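Travel > Short breaks > Brittany

A slow weekend in Plemumel

By our travel correspondent
November

The bus from the railway station takes the long way round. It goes first to the school, then to the supermarket, then along the river for a while, and only after that it climbs to the old town and stops in front of the church. I had been told to take a taxi, but I was glad I did not. In forty minutes of bus you learn a good deal about Plemumel: that the people say good morning to the driver and thank you when they get off, that the bakery has the longest queue of any shop, and that it rains there in short pieces, with sun between.

Plemumel is not a famous town. The guidebook I carried gave it half a page, and most of this half page was about the church. It stands on a hill above the river Liao, a small brown river which becomes quite wide at high tide and nearly disappears at low tide. The upper town is granite and slate. The lower town, by the quay, was once for fishermen and is now partly for people who like to look at boats. Between the two there is a stone stairway of 151 steps, and every visitor will climb it more often than planned, because the restaurants are at the bottom and the beds are mostly at the top.

I stayed two nights in a guest house behind the market hall. It has 5 rooms, all on the first and second floors, and breakfast is served in the kitchen at one large table. You must like talking in the morning, or at least you must like listening. On my first day the other guests were a couple who had come by bicycle and a retired teacher who comes every autumn for the mushrooms. She drew me a map on the back of an envelope. It showed a wood, a chapel and a farm with a bad-tempered goose, and all three were correct.

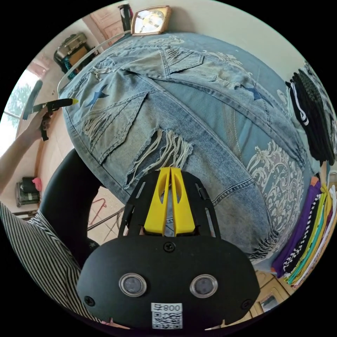

The market is the best reason to arrive before the weekend is over. It begins at eight and by half past twelve the sellers are already folding their tables, so a late sleeper will find only some leeks and a few wet cardboard boxes. I went at nine. Inside the hall are the butchers, the cheese people and one man who sells nothing but honey. Outside, under striped covers, you find vegetables, shellfish, cheap trousers, and a van with pancakes where everybody seems to know everybody. I asked for a buckwheat pancake with egg and was corrected, very kindly, on my pronunciation. I asked again, with more success, and ate it standing up against the wall with the sun on my face.

For the afternoon I recommend the river path. It starts behind the quay at Plemumel and follows the left bank to Pledenov, the next village, which has a tide mill and a café. The walk takes two hours if you do not stop. I stopped very often. There are herons on the mud, and old boats which have been left to fall into pieces, so that you see only the ribs and a little blue paint. The path is flat except at one place, where it goes up through the trees to avoid a private garden. After rain this part is slippery and I would not do it in town shoes. I did it in town shoes.

The mill at Pledenov was working until the time of my grandparents, and a local association has repaired the wheel. It turns only when the tide allows, and the hours are written in chalk on a board beside the door. When I came the board said half past four, so I had time for the café across the little bridge. They serve coffee, cider and one kind of cake each day. Mine was apple, still a bit warm, in a slice that two people could share. Afterwards I watched the gate being lifted. The noise of the water under the floor is much stronger than you expect, and the whole building shakes a little, like a ship leaving port.

There is a small bus back, but in autumn the last one leaves at six, and you should ask for the time at the café before you order anything.

In the evening I ate at Ploton, on the quay. I had booked by telephone, which is still the only way. The room is narrow and warm, the menu is written by hand, and the fish depends on the morning. I had mussels and afterwards a piece of pollack with cabbage, which sounds modest and was the best dish of my stay. The people at the next table had come from the other side of the bay for a birthday and they insisted that I try their dessert too. If you want a table by the window, ask for it when you book. If you want quiet, come early, as after eight the place is full and the conversation goes from table to table.

The second morning I kept for the church and for doing very little. The church is tall and rather dark, with a painted wooden ceiling over the choir. There are nearly 200 small painted panels, with animals, fruit, ships and some faces which are clearly making fun of someone. The light is on a timer and needs a coin. Bring several, and also look at the panels near the organ, where the painter was allowed more freedom, or took it.

From the church terrace you see the whole bend of the Liao, and on a clear day also the sea. I sat on the wall with a bag of butter biscuits and watched the tide come in. It came quickly. In the time I needed to eat four biscuits, the boats that had been lying on their sides were standing again.

Practical notes

Getting there: trains stop on the main line, and the bus to the upper town waits for most of them. Buy the ticket from the driver, who prefers coins.

When to go: the town is busy in July and August. In autumn many rooms are free, but some restaurants close at the beginning of the week, so telephone first.

Walking: the river path to Pledenov is marked in yellow. The tourist office near the church gives out a free map with the tide times printed on the back.

What to bring: a rain jacket, good shoes, coins for the church, and an extra bag for the honey.

Contact us | Write for us | Copyright and terms | Back to top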